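Visit report: Oranik molding plant, Predthorpe

Filed under: Plant visits, Injection molding, Color and material

Oranik molds solid-color parts for play furniture, classroom storage and toy workbenches at its site in Predthorpe. The plant opens its doors one Wednesday in September. Registration closed a week ahead and places were split by trade: schools and day care buyers in the morning, molders and toolmakers after lunch. I went with the second group. Safety glasses and toe caps were handed out at the gate. Phones had to stay in a locker until the sample room.

Getting there

The plant is on the north side of town, behind the rail yard. Visitor parking is on gravel and fills early. The bus from the station stops at the far end of the access road, and there is no sidewalk for the last stretch. Anyone going next year should take the second entrance, past the weighbridge. The first one is for trucks and the barrier does not open for cars.

Raw material

The tour began at the silos. Oranik buys natural polypropylene for most parts and natural ABS for anything with a snap fit that has to hold its dimension. Color is added at the press as masterbatch, dosed by weight above the feed throat. Natural resin goes to every machine by the same vacuum line, so a color change affects only the doser, the hopper neck and the barrel.

The polypropylene is used as delivered. The ABS is dried at 80 degrees Celsius, and the dryers stand in a separate bay with their own extraction. Moisture readings are written on a card on each dryer by the shift. One of the cards had no entry for the morning. Our guide filled out a tag and hung it on the door before moving on.

Regrind is allowed in the blue and black parts and is not allowed in yellow. The reason given was heat history. Yellow drifts toward brown after a second pass through the barrel and the drift shows when an old part and a new one stand side by side. Yellow runners are therefore ground, bagged and sold off. I asked about the price for that material and was told it is low and varies.

The press hall

The press hall is known on site as Pruitt, after the building's earlier tenant, and the name is still on the door plates. The presses stand in two rows with the tool store between them. An overhead crane covers both rows. Floor marking is fresh and the walkways are wide enough for a pallet truck to pass a group of visitors, which it did several times.

We stopped at four presses.

The first was running a shallow tray in blue. Cold runner, tab gate on the long side, trimmed by the operator with a hand nipper. The gate scar is left on a face that sits against the frame in use. The cycle was limited by cooling at the corner ribs. The tool is old and the cooling channels were drilled straight, so the corners get less water than the walls. A replacement insert has been quoted and not ordered.

The second was running side panels in yellow. These have a stepped edge that meets the next panel, and the step is where most of the rejects come from. If hold pressure is low, the step sinks and the joint has play. If it is high, flash appears on the parting line and the parts have to be scraped. The setting window was taped to the control cabinet as a printed table with pencil corrections. I would have liked a copy.

The third was down for a tool change. The crew had the clamps off and the water lines capped when we arrived. Quick couplings are used on the water side, with color rings for in and out. The electrical plugs for the hot runner are keyed so that they cannot be swapped. From last good part to first good part the plant allows 60 minutes. The crew did not want to be timed with an audience, and the guide moved us along.

The fourth was running small connector pegs in a multi-cavity tool with a hot runner. Cavity numbers are engraved on the hidden face of every peg. A tester at the end of the belt pulls a sample each hour and writes the cavity number next to the insertion force. This was the most orderly record I saw all day.

Noise in the hall was moderate. Earplugs were offered and most people took them. There was some smell near the ABS machines and none elsewhere.

Notches and cutouts

The afternoon talk was on edge features in flat panels, given in the canteen with a projector that was hard to read in daylight. The main points, from my notes:

Square internal corners are requested by customers and are a problem for the tool. The corner of the steel is exposed, it wears, and the plastic at that point carries a stress concentration. Oranik puts a small radius in every internal corner unless the drawing forbids it.

A cutout near an edge splits the melt flow and leaves a weld line on the far side. In bright colors the line is visible as a faint darker streak. Moving the gate shifts the line but does not remove it. The plant tries to place it where a neighboring part will cover it.

Stepped edges are better than plain butt edges for assembly by untrained hands. A step gives a stop. The cost is a thicker section at the root and more cooling time.

Draft on the notch faces is kept low so the joint stays tight, and this makes ejection harder. The ejector pins are placed close to the notches for that reason. Pin marks on the inside face are accepted by all current customers.

Questions ran long and the session on packaging was dropped. The handout for it was on the tables. It deals mainly with interleaving sheets, and with the scuff marks that come from stacking panels face to face without them.

Color control

Color is measured in a small room off the hall with a bench spectrophotometer and a light booth. Readings go into Custico, the plant's in-house database, where each color has a master plaque and a tolerance. Plaques are kept in a drawer in paper sleeves and replaced when handling marks build up.

The technician on duty put up the yellow and blue histories on the screen. Blue was flat across the period shown. Yellow had two steps, and both matched a change of masterbatch lot. Incoming lots are now molded into plaques and read before release. That takes press time on a small machine kept for the purpose, and the production planners are not happy about it.

The light booth has daylight, store light and warm home light. Under the warm lamp, the yellow lost much of its difference from an orange plaque lying next to it. Buyers who pick colors in an office under warm lamps should keep that in mind.

Sample room

The sample room is past the canteen. Lockers are next to it, and phones were permitted from that point. Parts were out for handling in the two main colors, yellow and blue, and visitors could take them apart and put them back together. Fit was good on everything I tried. One joint needed a firm push on the first assembly and less on the second. Surface texture varies with the tool and the supplier of the texture, and the older parts are glossier.
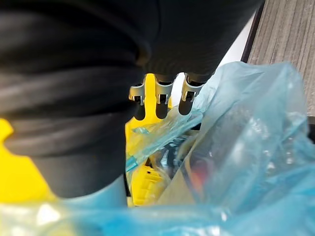 Can yellow and blue parts be run on the same press on the same shift?

The plant does it in one direction where it can, yellow first and then blue. Going from blue back to yellow takes a full purge with natural resin and a cleaning compound, and the first parts after the purge are checked in the light booth before any are packed. Planning groups the light colors at the start of the week for this reason.

Notes for molders

The purge scrap from a dark-to-light change is weighed and booked to the job that caused it. I have not seen this done elsewhere and intend to try it.

Tool maintenance is by shot count, with a fixed limit for each tool shown on a plate next to the counter. Vents are cleaned at half the limit. The toolroom was not on the tour, though the door was open and the bench nearest to it was tidy.

Warehouse access was limited to the loading end. Finished panels go out on pallets with corner posts and stretch film. Mixed-color orders are picked by hand into cartons.

Practical details

Entry is free with registration. Coffee and sandwiches were included, and the sandwiches were gone by the time the second group sat down. The presentation slides are to be mailed to everyone on the list. Mine have not arrived. Shoes get dusty on the gravel, and the floor inside the color room is swept before each group goes in, so allow a few minutes at the mat.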